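Progress report to the Dursun fund, 19/11/2025
Project: Ollow - teaching an arm to put small parts together
Prepared by Matúš Machala, Eltthorpe

I'm very glad to be sending this one! When we last wrote, we had a simulator that mostly ran and a plan for filling it with examples. We now have 2641 finished demonstrations in the store, all recorded in simulation, and the learning side has started to use them.

**Where the examples come from**

Alžběta Kadlec leads the recording work. An operator steers the simulated arm through a whole task, from the first reach to the final release, and we save the joint positions, the gripper commands and the views from several cameras. The room stays plain on purpose - green walls, wood floor, one table - so that the early training runs have little to trip over. Most of the sessions so far have used the same six-jointed style of motion, coming down on the part from above with the fingers open.

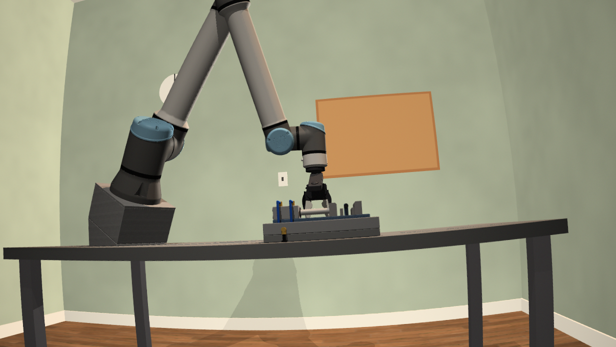
Why are people still steering the arm when a script could do it? Scripts gave us clean paths, but every one of them looked alike, and the trained model got lost as soon as it drifted a little. Our operators wander, slow down near the part and correct themselves, and those corrections are what the model learns most from.

**What is in the store**

- 1165 demonstrations of picking a part up and setting it down
- 632 demonstrations of placing a part on a peg
- the remainder are mixed tasks, mainly longer ones with more than one part

The peg work has been the hardest to record and the most fun. A good run needs a steady approach and a bit of patience at the end, and our operators have got much better at it since we changed the hand controller settings. The old ones made the wrist turn too quickly for small movements. Jisurent, who supply our computing time, also helped us cut the delay between the operator's hand and the arm on screen.

We have kept failed attempts as well, in a separate folder with a short note on each. Alžběta argued for this from the start and I was slow to agree, but the notes have already shown us that most misses begin well before the fingers reach the part.
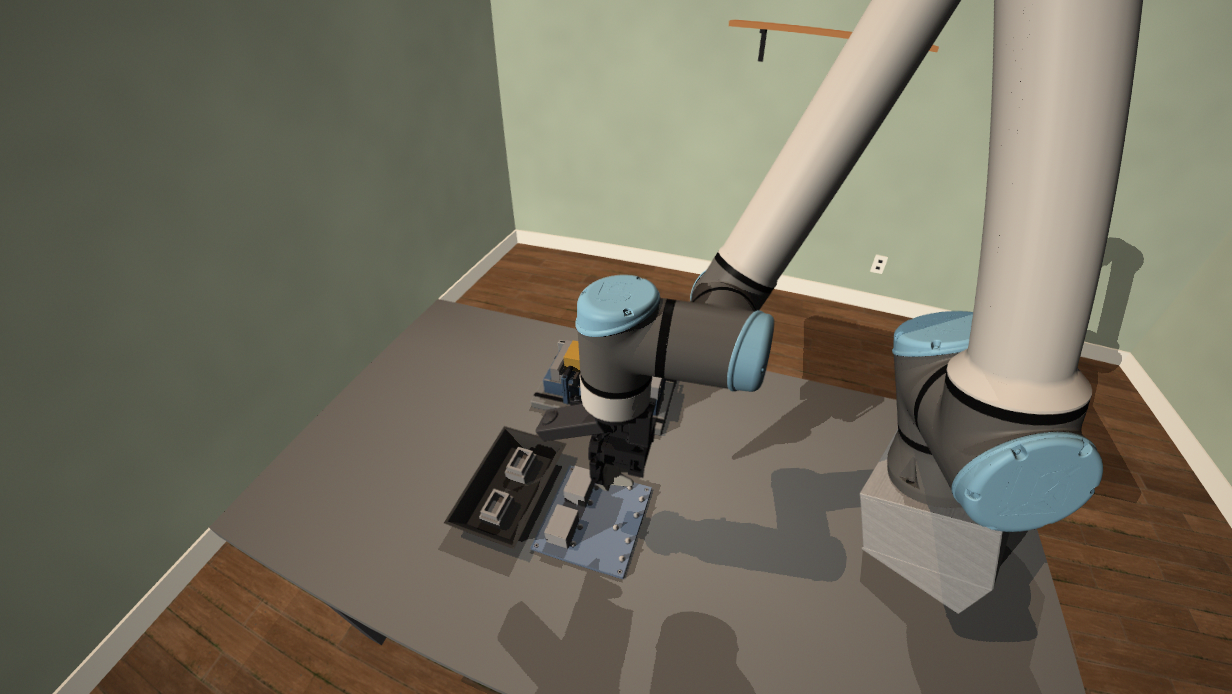
The next step is to vary the starting positions more widely. At present the parts begin in places that are too similar from run to run, and the model has picked up on it. Alžběta has written a small tool that shifts and turns them before each recording, and the first batch made with it is being checked now.

**Problems**

We lost 2 recording sessions to a fault in the saving step, which wrote the camera views out of time with the joint data. It has been fixed, and every new file is tested for this before it goes in.

**Plans for December**

Finish checking the shifted batch, retrain on the full store, and send you the results with a few replays. We would also love to show you a live recording session at Eltthorpe if someone from the fund can make the trip.

Spending is in line with the plan, and we are not asking for any changes to it.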